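4.2 What people told me about repair and reuse

I'll admit I went into the interviews expecting to talk about rooftop solar. I had my list of questions ready, and then the first household in Bastos wanted to tell me about their toaster! So I let them. By the end of September I had spoken with 13 households, and most of them saw keeping old stuff going as their main climate effort, well ahead of anything the town had asked of them. The mail survey (1,054 replies, which made my month) leaned the same way. Benedita Correia, who coded the open answers with me, started a whole new category for it.

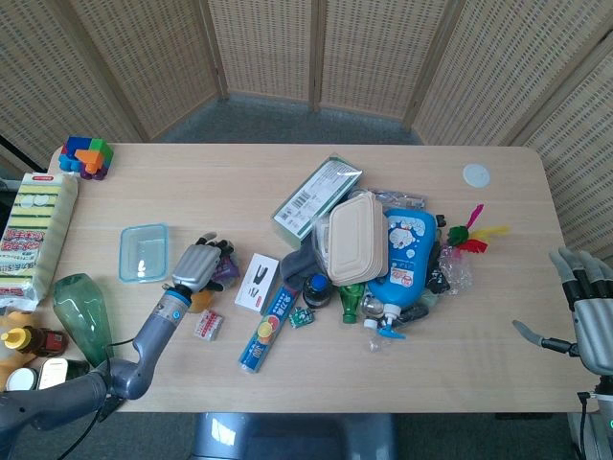 Figure 5. Assorted household objects on a light wooden table.

What I didn't expect was how little of this shows up in the local climate plan. The plan counts power, heating and road traffic, and that's pretty much it. When I asked Joaquim Salgado at the town office about it, he told me they'd love to include reuse but have no number they trust (fair enough, neither do I yet). The Floltamar neighborhood group keeps its own log, with 400 entries so far, and I think that's a decent place to start. I come back to the log in Section 5, along with the problem of people reporting the same item twice.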